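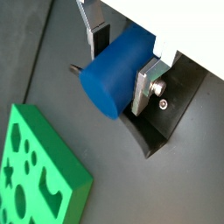

4.2 Round-trip delay

We measured delay on the Zusari and Gilmartin interfaces by looping output 1 back into input 1 and sending a single click through each. Every unit got 91 passes at each buffer size, with the Proment driver left at its default settings. The Zusari was a delight to work with! At the smallest buffer its delay stayed within one sample on 82 of those passes, far steadier than we had dared to expect (Figure 4). The Gilmartin wandered more, by up to 13 samples, and nearly all of that drift came right after the clock source was changed.

Figure 4. Delay per pass at the smallest buffer, both interfaces.

Adding the Nosaston preamp over the optical port raised the total to 557 samples on both units, a lovely match.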